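Penavo Teleoperation Suite – Station Inspection Checklist
Task family: kitchen counter, two-arm, simulated
Form 3, revised March

To be completed by the inspecting operator before demonstrations are recorded. Items marked "Action" must be cleared before the station is released.

1. Operator controls
Left and right hand controllers respond independently. Emergency stop tested from the seated position.
Result: Pass
Comment: Right trigger slightly stiff. Reported to Kania for replacement at the next service.

2. Delay between hand and arm
Limit 108 ms. Measured 40 ms.
Result: Pass

3. Scene loading
The counter task must load with all items at rest and both arms clear of them. The left gripper should be over open marble, with nothing held.
Result: Pass
Comment: Sausage and cupcake both on the chequered cutting board; saucepan and wicker basket at the far part of the counter. Operators should note how close the right arm lies to the cupcake and move it away slowly at the start of each demonstration.
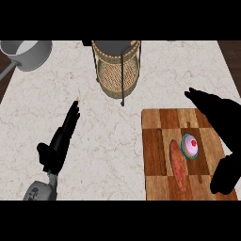
4. Rendering
Surfaces and shadows to be checked on both arms.
Result: Action
Comment: The right arm is drawn as a solid black shape and its fingers cannot be told apart. Grasps with that arm are difficult to judge by eye. Referred to Werico – no right-hand grasps to be recorded until corrected.

5. Recording and storage
Trial recording saved, replayed and deleted. File count on the Đặng server agrees with the log at 264.
Result: Pass

Station status: released for left-arm demonstrations only. Item 4 to be inspected again after the Werico update.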